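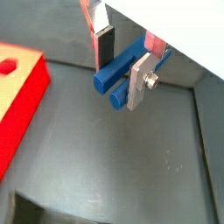

Gallery: the Flistel gripper kit on our bench in Brerton
Mar 11, 2021, by the editor of the Wustatdale Workshop Pages

We ordered the Flistel kit in October and it has now done 300 hours of work with us. The kit is sold as a set of two fingers, pads and screws, and the price was 200 pounds with delivery. I was most curious about the pads, so I gave it small plastic parts to hold. The two blue pieces between the fingers are of different shape, one a long bar and the other a short round rod, and for such a pair a soft pad matters more than a strong motor. The red block at the left stays on the grey floor and is a good size for a first exercise.

The screw with the shiny round head sits in the aluminium plate of the finger. I tightened it 5 times in all these hours, which I find acceptable.

Spare pads are sold separately. I would wish for one more pair in the box.

Comments

Thank you for the gallery. Is the kit the same as the one Sầm sells, or only similar?

My pads became smooth after 300 hours also. I clean them with a damp cloth and they are fine again.

Please show the mounting plate next time, the manual is very short about it.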